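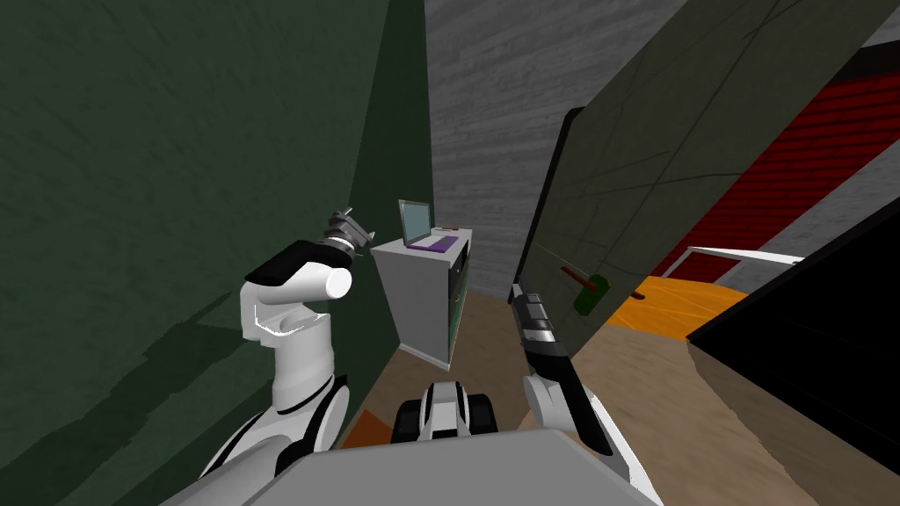 Kernora Closing Round

Simulated episodes of a two-armed mobile robot doing the end-of-shift round at Sandhu, a equipment rental business with a shared office and a workshop. Released together with notes from the staff whose work the round is part of.

Version 1.2, last updated December 26, 2024
Maintainer: Jianhua Xiong
Staff notes: Theda Wendt

What is in it

199 episodes, all rendered, no real footage. Each one has the view from the robot with both arms in it, joint positions for the arms and base, gripper commands, and a short written instruction. Rooms are generated from a set of 14 layouts. Wall and floor materials are swapped between episodes, so colors should not be used to tell one room from another.

Typical objects are laptops left open on cabinets, pens, brushes, and other hand tools. Passages are narrow on purpose. The corridor between the office and the workshop is the place where the staff expected trouble.

Instructions

There are five task types:
Close a laptop and leave it where it is
Bring a small item to the return shelf
Bring a brush or hand tool to the return shelf
Drive through a passage without touching furniture
Stop and wait for a person to decide

The last type was added in July after comments from Rukhsana Kiani, who ran the closing round for the office side. Her point was that half of what she did at closing was leave things alone. A laptop left open may be running a job. The robot can't know that, and the first version of the task list had it closing every lid it reached.

What changes for the staff

The closing round used to take one person 40 minutes and was shared by rota. Under the plan the robot does the walking and carrying, and one person checks a list of open questions at the end. The rota stays, but the shift is shorter. Two people told us they would miss the paid time. Management agreed to keep those hours and use them for tool repair until the next review, and what happens after that has not been settled.

Parveen Siddiqui from the workshop asked that missing tools not be reported by name. The log lists the tool and the location and leaves out who signed for it. This dataset follows the same rule and has no person labels.

Known problems

Tools that lean against upright panels are hard to grasp and account for most of the failed episodes. Failed episodes are included and marked.
Some passages are darker than the real corridor at closing time.
Thin objects near the back of a cabinet top can be hidden by the robot's own arm.
No people walk through any of the rooms. Do not use this set to judge safety around staff.

Use

Free for research and teaching. Please do not use it to estimate staffing needs. The episode lengths come from the simulator and say nothing about how long a person would take.

Corrections go to the issue tracker. Changes to the task list are read by Theda before they are merged.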